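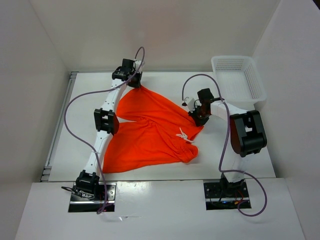 Zeten open day, Nellenitz: two-arm folding cell

flillance14
Orange shorts on the bench, left gripper on the fabric. Over 300 visitors. Anyone get the control rate?

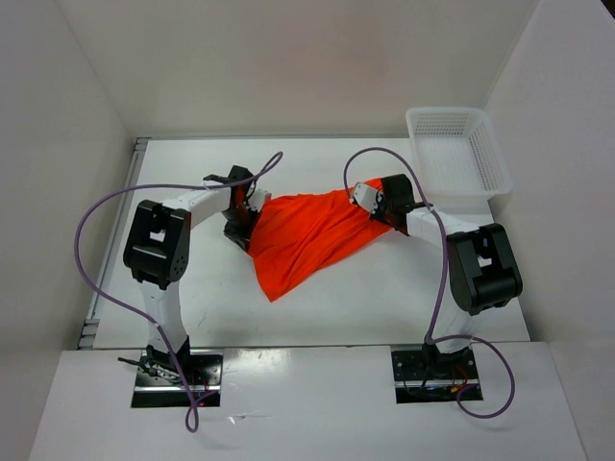
Re: Zeten open day, Nellenitz

pinto_rig
No. Both grippers had the cloth here and it was twisted between them - I would not call that folding.

flillance14
Regrasp, I think.

pinto_rig
Disagree. Cable loops that loose will snag first.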